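# Handheld grippers: how many episodes before I train the first policy?

**Roxana Enache** — Thu 26 December

Hello all. I am collecting examples for imitation learning with two handheld grippers and a camera on the head. The task is to take a pair of shoe insoles from a trolley cart and place them on a table, one insole with each hand. So far I have 43 episodes from one person. My colleague at Herkus tells me to continue until I have 1203, which was the size of their last set, and only then to train. This seems to me a very long time to wait if something is wrong in my data.

Also I am not sure how much I should change between episodes. At present I put the cart always in the same place, and only the insoles are turned. Should I move the cart also?

**Danica Beneš**

Please do not wait for 1203. Train a small policy now, with what you have. It will be bad, but you will learn if your timestamps are right and if the left and right gripper are not exchanged. In my first set at Stondbridge they were exchanged in one whole afternoon of recording, and I found it only after training.

After this check, I would work in blocks of 20. In each block keep the task the same and change one thing:

- the angle of the insoles
- which shelf they lie on
- the place of the cart on the floor
- the person who records

Yes, move the cart. If it stays in one place, the policy can learn the walk and ignore what the camera gives it. Write down what you changed in each block — later you will not remember it.

One more thing about tracking. Before every block, hold both grippers still in front of you for 2 seconds, with the markers toward the head camera. It gives you a clean start for the pose, and bad episodes are easier to find.

**Olteanu**

Agree with above. More people is better than more episodes from the same person. We had three people and each one grasps differently, so look at this before you mix them.

**Gosden**

I just record until the disk is full and sort it later. Works for me, but my task is only one hand.

**Roxana Enache**

Thank you, this helps very much. I will train on the 43 first and then begin with the blocks. My starting position for the next one:
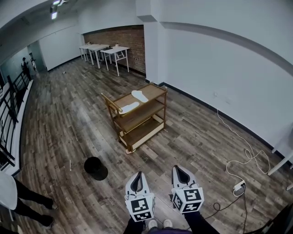
Should failed attempts be deleted from the set?

Keep them in a separate folder with a short note on what went wrong. For plain imitation, train only on the successful ones, but a failed grasp that the person corrects in the same episode is worth keeping, as it can teach the policy how to recover.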